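Courses > Garment Care and Housekeeping > Unit 6 > Handout 2

Handout 2: Straightening and folding heavier clothes

Tutor: Dymphna Geraghty
Last updated: November

This handout goes with the second practical of Unit 6. Read it before you come in, as we start on the tables straight away. Shirts and knitwear were covered in Handout 1 and are not repeated.

1. Before you fold

Clothes come off the rail or out of the basket bunched up, and the first job is to find out which way round they are. Look for a seam and follow it with your fingers until you reach a hem or an opening. Pockets, tags and folded hems are all useful landmarks. Do not start folding until you know where both ends are. Empty the pockets, and do up any zip.

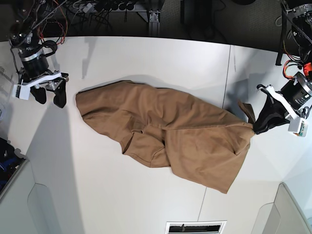
Work on a clear table at hip height. A garment spread on a bed sinks in the middle and the creases go back in. Wipe the surface first, as light brown and camel cloth marks easily.

Students often shake a heavy garment to open it out. This is fine for towels. With a long piece it twists the cloth and you have to begin again. Take hold of one end, lay it down, then draw the rest out along the table.

2. Laying out lengthwise

Long garments are laid along the table, never across it. The order is:

- Put the top end down and hold it.
- Draw the lower end away until the cloth lies straight. Do not stretch it.
- Smooth from the middle out to the edges with the flat of the hand.
- Tuck in or square up anything that sticks out at the side, such as a sleeve or a pocket.

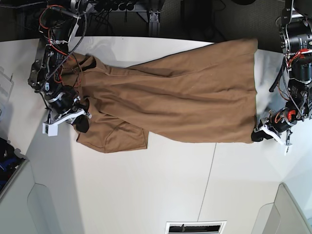
Soft creases running along the length can be smoothed by hand. Creases running across it usually need steam. Check the care label before using any heat, and test on an inside hem.

3. Folding

Bring the long edges together first, then fold the length in half, and in half again if the shelf is shallow. Keep the thicker end at the bottom of the pile. Coats are better hung if there is rail space. For a drawer, put tissue inside each fold.

A garment over 800 g goes on the lower shelf of the Thambiah unit. The upper shelf bows.

4. For the practical

Each pair will straighten and fold 11 garments. Yara Geagea will sign your sheet when the pile has been checked. Bring the completed sheet from Handout 1. Aprons are in the cupboard by the sink.

Filed under: Laundry and linen, Practical sessions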